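HOME ECONOMICS 11: THINGS AND WHERE THEY GO
Handout for Unit 4, Surfaces
Instructor: Jadwiga Rutkowska

Read before the December session. Bring a pencil. The room has pens, but they are in the drawer we will be discussing.

1. The landing surface

Every home has one flat place where objects come to rest between uses. It may be a hall shelf, the end of a counter or, most often, the table. Cheung's term for it is "landing surface," from Tin-yau Cheung's survey of 560 households in Givport. He asked each household to name the purpose of its main table. Of the 560, 445 said "eating." He then asked where they had eaten the night before, and the interviews got shorter.

Key terms for this section:
Resident: an object that lives on the surface on purpose.
Guest: an object on its way somewhere else.
Squatter: a guest after 11 days. (Cheung's cutoff. He has never defended it and we will not do it for him.)

The status of an object can't be read off its looks. A mug is a guest in most homes and a resident in mine.

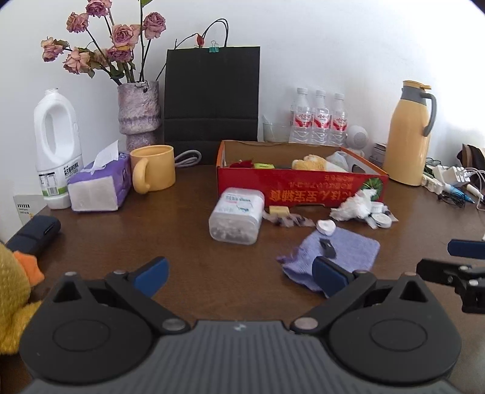 Fig. 1. Jug, tissues, yellow mug, plush duck. Sort into residents and guests, and be ready to argue for the duck.

2. Why squatters win

Boonsong Sukprasert's essay on the Mahawong apartments (in your packet, badly stapled) makes the case that objects stay put when their proper place takes more than one step to reach. A door is a step. A lid is a step. A box on top of another box is two steps and a grudge.

You will notice that this puts the blame on the storage, which is a comfort to all of us. Yaowalak Inthanon disagrees. Her reply holds that people leave things out in order to remember them, and that a cleared table is mostly a list of things forgotten. Read both. Students who like Sukprasert tend to own labeled bins.

3. Containers that need containing

Pouches, bags and boxes are bought to reduce clutter and then have to be put somewhere. Chutima Ratanaporn calls this "second-order mess." A soft pouch is the worst case: laid flat, it stops being a container and takes up a new career as a placemat.

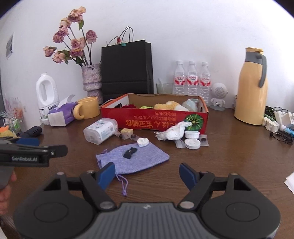

Fig. 2. Drawstring pouch, lying flat, with small items on top. The red box stands behind.

4. Assignment

Draw your own landing surface from above at 7 in the morning. Do not tidy first. Last term one student handed in a drawing of a bare table with a bowl of lemons, and we had a talk.

Label each object R, G or S. Then write up to 1000 words on one squatter: how it arrived, who walks past it, and what it would take to move it. Moving it earns no extra credit — I have tried that, and people cheat.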